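The Long Way to a Short Shopping List

What a year of planning taught one small outfit about paying for robots that handle cloth 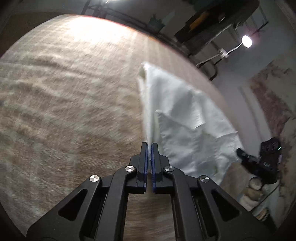 When we first sat down to work out what it would cost to teach a machine to handle laundry, I wrote one line at the top of a yellow pad, and the line said "robot." Under it I put a large number, and under that I drew a box, and I felt very pleased with myself and went to make coffee. That was in March. By the time the leaves were coming down I had filled the whole pad and most of a second one, and the robot had slid down to somewhere near the bottom of the list, below the shelving.

I should say who we are. Wolgate is a small company (you could fit all of us around a decent dinner table, and we have) and the project we call Flallden is our attempt to get machines to pick up, straighten and fold the kinds of cloth that people have at home. Cloth is a rotten thing to start with, everybody told us so, and everybody was right. A box stays the shape it was when you looked at it. A dish towel has other ideas.

So the first real decision was whether to buy an arm at all. We had a very nice quote from a supplier called Stomis, with a glossy folder and a service plan, and I carried that folder around for weeks like a kid with a toy catalog. But an arm needs examples to learn from, and the cheapest way we found to get examples was to put the gripper in a person's hand. You hold it, you squeeze, the two fingers close on the fabric, and the camera riding along on the tool keeps a record of what the fingers met. We bought 2 of the hand-held units and put the folder in a drawer.

Now, the part I would underline for anybody drawing up a budget of their own is the small stuff. Grip pads, for one. I had not given them a line of their own, and I should have! They wear, they pick up lint, and a tired pad lets a thin cotton edge slide right out when you pinch it. We settled on ordering them 8 at a time and keeping the box where people can reach it without asking me. Then there are storage drives, which fill faster than you would believe, and spare screws for the pivots, and lamps. Oh, the lamps. White cloth under a strong light can lose its creases to the glare, and we went through several arrangements before I gave up and made lighting its own heading.

Time deserves its own heading too. I had penciled in 300 hours of handling for the first stretch and priced it as if every hour would be spent folding. We got 200 we could use. The rest went to charging, labeling, swapping out cloth and hunting for a cable that had been in somebody's coat pocket since breakfast. Those hours still have to be paid for, and fairly, so in the new plan they sit right there in the wage line with everything else.

We did eventually open the drawer again. Stomis had a newer folder by then, and we also talked with a smaller maker, Jin, whose arm lifts less but uses a finger mount close to the one on our hand tools. For us that counted for a great deal, as every adapter you have to design is money you forgot to set aside. We asked both of them the same dull questions: what does a replacement joint cost, how long does it take to arrive, and who picks up the phone in the late afternoon when it quits?

I haven't signed anything yet. The Jin quote is good through the end of the month, and I still need a firm price on the table it will be bolted to.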